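Giving up powder, mostly

Print this post | E-mail this post

December 2020

I stopped wearing face powder in August and I have been meaning to write down how it went. I had used one kind or another since high school, a pressed one for years and then a loose one from Hindena in a jar with a sifter that leaked into every bag I owned. My skin has gotten drier as I've gotten older, and by the middle of the afternoon the powder would be sitting in the lines under my eyes and at the sides of my nose. I kept buying finer powders, thinking that was the trouble.

Songül Uysal, who used to cut my hair and now does makeup for weddings, looked at me in daylight and told me to quit it for 3 weeks and see. She said to put on moisturizer, wait 5 minutes, blot with a plain tissue, and leave it alone.

The first week I felt shiny all the time. I checked in the car mirror, in the window of the bank, in the back of a spoon once. My sister couldn't see any difference between my face and the way it had looked in July. By the second week I was checking less. I don't know if my skin made less oil or if I got used to how it looks.
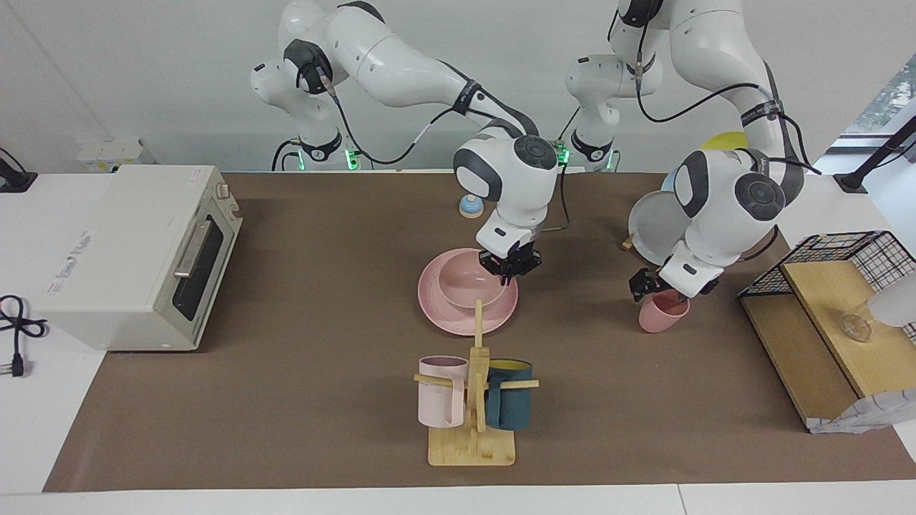 The moisturizer matters more without powder on top. I had been using a heavy cream from Drenameo at night and again in the morning, and in the morning it was too much. It pilled when I put sunscreen over it, little gray rolls along the jaw. I moved it to nights only and bought the Allel gel for mornings. It goes on thin and dries down in a couple of minutes. It has a cucumber smell I could do without, but the smell is gone before I've finished my coffee.

Sunscreen was the harder part. Most of the ones I tried left me greasy by lunch, and powder had been covering that up. I went through 2 tubes I didn't like before Estela Alarcón gave me the rest of hers, a Tamošiūnaitė lotion that comes in a flat white bottle. You have to shake it well. It leaves a slight cast on me for the first few minutes and then settles. I've since bought my own.

For color I use a cream blush, put on with fingers, high on the cheek. Cream on bare moisturized skin stays where you put it for up to 3 hours on me, and then it fades evenly, so I can add a little more over it without starting again. With powder underneath it used to go patchy.

I did keep one small compact. I use it on my forehead and the sides of my nose if I'm going to be under bright lights or standing in a hot kitchen, and I press it on with a folded puff — no brush, no sweeping. The big loose jar went in the trash. There was a sample-size one in the bathroom drawer too, and my niece took that for dance recitals.

Igor asked in the comments last time what I wash with. It's still the plain milky cleanser, once a day, at night. In the morning I use water. I'll do the eyebrow pencils next, as I have four open and like one.

Contact | Copyright 2020, all rights reserved | Back to top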